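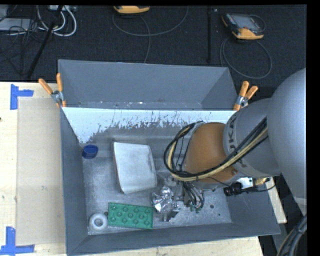 The Oltau sloped metal bin on the bench, orange spring clamps at the back corners.

I've been selling the Oltau bin for a while now and it's still the one I reach for in my own shop! It's a big gray metal box with sloping sides, so small stuff slides down to the floor where you can grab it (instead of hiding up in a corner, which drives me nuts). Mine gets whatever I've got going: a white ring that looks like a roll, a little blue cup or cap, a green studded brick plate. In it all goes.

You'll notice the scuffs. The floor has scratches and light blotches all over, and the white band along the inside of the back wall is pretty ragged at the bottom. I'm fine with that, I buy a bin to throw things in. Yours will come clean and unscratched, so enjoy it while it lasts.

The bin doesn't have feet or screw holes, so I sell it with 2 spring clamps. Squeeze the handles, set the jaws over the rim, let go. They come off just as fast when you want to tip the whole thing out.

Savita Rawat wrote in March to ask if it fits on the Kollar bench. It does, with room left over for a vise. On the narrow Medina one it hangs over the front and I wouldn't do it.

Oltau bin, gray, with 2 clamps: $134
Extra clamp: $6
Seser felt liner, cuts the rattle a lot: $16

Liners are on back order until the next batch gets here, but bins and clamps go out the morning after you order. If you want to pick one up yourself, send me a note first so I can pull it off the top shelf for you!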